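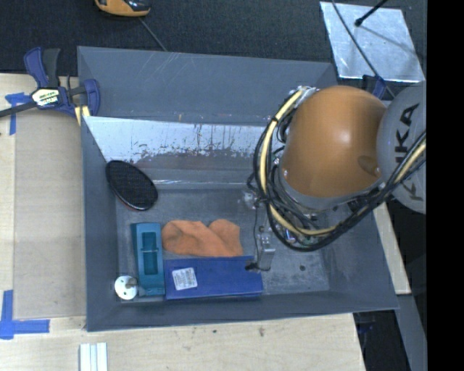 Search this site Go
Home | Syllabus | Notes | Labs | Contact

Notes for Unit 6: Reading a Product Offer – the Fevton Bin Picking Package

Welcome back, everyone. Last time we got through conveyors and fixed feeders, and I promised that we would move on to bins. For this unit we are going to do it by way of a real sales offer, the one Fevton sent us in October when Anel Sithole asked them what they would sell to a small shop that ships mixed goods. Please have the offer open next to these notes, because I will be jumping back and forth in it quite a bit.

What is being offered

The package is sold as an add-on. You bring the arm and the controller, and Fevton supplies the gripper, the mount, the cable dressing, a license for the picking software (they call it Nindar), and two visits from a technician. The price on page one is 2149 a month on a three-year lease. Shireen Venter went through the fine print with me and found that the second visit has to be used in the first 80 days, so circle that line, it is easy to miss.

What it is meant to pick

Page two says "assorted household items," and I would like you to be a bit suspicious of that phrase. Think of what could be in one gray bin at the same time: a flat blue box with a label near one end, a crumpled orange cloth, a teal plastic piece with a recess in it, a white disc with a stem sticking out of its center, and a black oval thing leaning up against the wall. Five items, and they ask for quite different things from the same slim gripper. A flat box offers a nice big face, but very little height for fingers to close on. Cloth has no fixed shape at all, and it will have a new one after every attempt. The disc has its stem, if the software knows to go for it. And an item leaning on a sloping wall is my favorite to argue about, since the wall is right there wanting to bump the gripper before the gripper gets anywhere useful!

So when you read a claimed pick rate, ask which of these was in the test. Fevton's own trial, on page four, lists 665 picks from a set of 20 products, which sounds generous until you get to the footnote and learn that all 20 were boxed. Sipho Oosthuizen, who has kindly let us use his notes from the demo at Asley, wrote "soft goods???" in the margin, and I have left that in your copy.

Cables, and why I go on about them

Those of you who have had me before will know what is coming. An arm that reaches down into a bin carries its cables and hoses with it, and on a KUKA arm dressed with a thick black bundle looping around the housing, plus a cream-yellow hose running in among the rest, there is a lot that can rub or catch. The offer says "cable dressing included" and leaves it there. Before signing I would want to know:

- how much slack is left when the arm reaches the far corner
- who replaces a worn hose, and who pays for the afternoon
- whether the bundle can be opened without taking off the gripper

Tumelo Dlamini sent that list to Fevton for us. They answered the first and the third. I will bring the reply to class and we can read it together.

Holding the bin still

This one is small but please don't skip it. The software works out where things are in relation to the bin, so a bin that shifts is a nuisance all day long. Bar clamps on the rim are a perfectly good answer on a test bench, and blue tape on the tabletop is a cheap way to mark a position. For daily work, with bins coming and going, you would want a proper fixture – and the offer does not include one. Add it to your cost sheet as a separate line.

For next class

Read pages three to five of the offer. Write one page, in ordinary sentences, telling a shop owner whether to take the lease, and name two kinds of items you would want tested first. Vy Châu has the sign-up sheet for lab times, and the morning ones fill up quickly. If you get stuck on the lease terms, come by my office after 2:00 and we will go through them line by line.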